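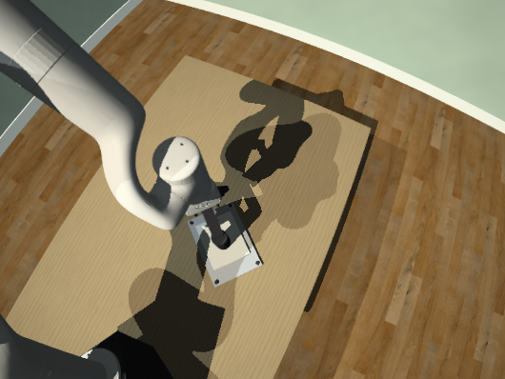
Tài Lã commented that I should say what the top is finished with now, and whether it is solid timber or veneer, before anyone can give sensible advice. Fair enough. I've rewritten the post with everything I know.

Refinishing a dining table that has gone yellow — oil or water-based?

Posted by Flor Rengifo
Timber and furniture

The table is 2000 mm long and came from a shop in Mestirport that has since closed. We've had it 11 years. The invoice says "solid ash, clear lacquer" and I believe the solid part, as the end grain matches up with the top when I look along the short edge. The lacquer has gone a honey colour, much more so at the window end, and there is a pale rectangle where a runner used to sit. It also has white rings from mugs, a grey patch near one corner where a pot plant leaked, and a lot of fine scratches that you only notice in the late afternoon.

What I'd like is the colour it was when it was new, a pale beige with the grain showing as fine stripes. I don't want it white or limed.

I have a random orbital sander and I've done a bookshelf before, but I've never stripped anything this big. The options as I understand them are:

Sand it back and use a hardwax oil. The hardware shop in Onmont has the Osix one in natural and in clear.
Sand it back and use a water-based polyurethane, satin.
Leave the lacquer on, scuff it up and put something over the top.

We eat at it every day, two kids, and homework gets done on it. I can have it out in the garage for a week but not much longer. The garage has a roller door and is fairly dusty.

Which finish will stay pale, and what grit do I start with? And is there anything that will take out the grey patch without bleaching the whole top?

Edited to add: I did the metho test somebody suggested. A cotton bud with methylated spirits on the underside did nothing after a few minutes, so I gather it isn't shellac.
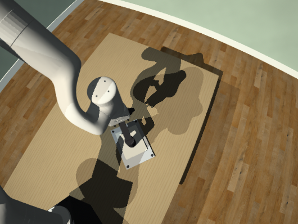

Posted by Cúc Ông — 02/06/2026
Accepted by Flor Rengifo

Water-based poly if pale is the main thing. Oil will be warmer from the first coat and there's no getting around that with a clear oil on ash. If you want to see it, wipe a bare bit of timber with a damp rag. The colour it goes while wet is close to what the clear oil will give you for good.

The "natural" oils are a different case. They have a small amount of white pigment in them to cancel out the wet look. They work well on ash, but you need to stir the tin right to the bottom and keep stirring, or the first half of the table ends up a different colour from the second. I have done this. It was my own table and I had to sand it again.

On the sanding: start at 80. People will tell you to start coarser to get through the lacquer and you can, but on ash the coarse scratches sit in the soft part of the grain and you'll spend the time you saved getting them out. If the 80 clogs straight away, the lacquer is heating up and going gummy. Slow the sander down and stop leaning on it. Change the disc more often than you think you should. Then go up through the grits and stop at whatever the tin says for the finish, as most of them don't want a surface that's too smooth.

Pencil lines help. Scribble lightly over the whole top, sand until the scribble is gone, move up a grit, scribble again. It keeps you honest at the edges, where it's easy to go over too quickly, and it stops you hanging around on the rings and making a dish in the timber.

White rings are nearly always in the lacquer and will come off with it. The grey patch is probably in the wood. Sand first and see what's left. If it's still there, oxalic acid is the thing to use. It's sold as deck cleaner or as timber bleach, check the label for oxalic. It takes out the grey and black that comes from water and iron and leaves the natural colour of the wood mostly alone. Do the whole board from one end to the other, not only the spot, otherwise you get a clean patch with an edge. Wear gloves and eye protection, rinse it off properly a couple of times, and leave it to dry overnight at least. Don't sand the dried residue before rinsing. The dust is nasty.

Water-based finish will raise the grain. Wipe the top with a damp cloth after your last sanding, let it dry, knock back the fuzz by hand with a fine paper, vacuum, then coat. Thin coats. Put on at least as many as the tin says, and one extra where the kids sit.

For the dusty garage: sand with the door open, then vacuum everything including the rafters if you can reach them, leave it until the next day, and coat with the door shut. Have a window or a side door open for air. Wetting the floor a little helps keep the dust down.

Last thing, the window end. It's going to colour again whatever you put on it. Ash yellows a bit by itself under any clear finish. Look for one with a UV additive, but that slows it down and that's about all. Move the runner now and then so you don't get the rectangle back.

Comments

Flor Rengifo: Thank you, this is very clear. Does the UV additive matter for the oil as well, if I went with the natural?

Cúc Ông: Some have it and some don't, it'll say on the tin. I'd pick the finish first and worry about that second.

Tài Lã: Agree on the oxalic. I'd add that you should buy all the discs before you start. I ran out on a Sunday-sized job and paid double at the servo.

Posted by Trí Từ

I'd go the oil. Poly looks fine for a few years and then one day there's a scratch through it and you have to do the whole table again. With oil you rub back the bad bit and wipe on some more. With kids that's worth more than the exact colour.

We used the Osix natural on our kitchen table last September and paid $58 for the tin, which did the top and the two benches with some left over. It has stayed a good colour so far, although our kitchen faces south and doesn't get much sun. It was dry enough to touch the next morning, but we kept hot plates and wet things off it for longer, as the instructions said to.

Put it on very thin and buff off whatever hasn't soaked in. If it feels sticky the next day you've used too much.

Also, and this is important, lay the oily rags out flat outside to dry or put them in a bucket of water. Don't scrunch them up in the bin. They can heat up by themselves and catch fire.

Comments

Nayeli Cárdenas: Does it mark with tomato or curry? We had an oiled bench and turmeric was the end of it.

Trí Từ: Turmeric leaves a yellow mark if you don't wipe it up. Ours faded after a few days near the window. Tomato has been fine.

Nayeli Cárdenas: Good to know. Ours never faded but it was a different brand.

Flor Rengifo: I'm leaning this way for the repairs, but the window end worries me. I might try both on the underside first.

Trí Từ: Do that. Sand the test patch through all the same grits as the top though, otherwise the colour won't match what you end up with.

Posted by Nayeli Cárdenas

Can't you just get a glass top cut for it? My mum has one. It wipes clean and you don't have to sand anything.

Comments

Flor Rengifo: I did think about it, but the lacquer underneath would still be yellow.

Tài Lã: And if water gets under the glass it sits there — I've seen a good table ruined that way. You'd want the little clear spacers under it at the very least.

Update from Flor Rengifo

I did the two test patches under the table, sanded the same as the top will be. The water-based is clearly paler, nearly the colour I remember. The natural oil is very close, a little creamier, and I had to look at them side by side to tell. The clear oil I tried on an offcut went straight to a light honey, so that one is out.

I've decided on the water-based satin and have marked Cúc's reply as the one I followed. The top is sanded. All the white rings came away with the lacquer, as predicted. The grey patch got smaller but it's still there along one board, so the oxalic goes on next. I found it as a powder at the Onmont shop, on the shelf with the decking products. I'll add a note on how the board dries.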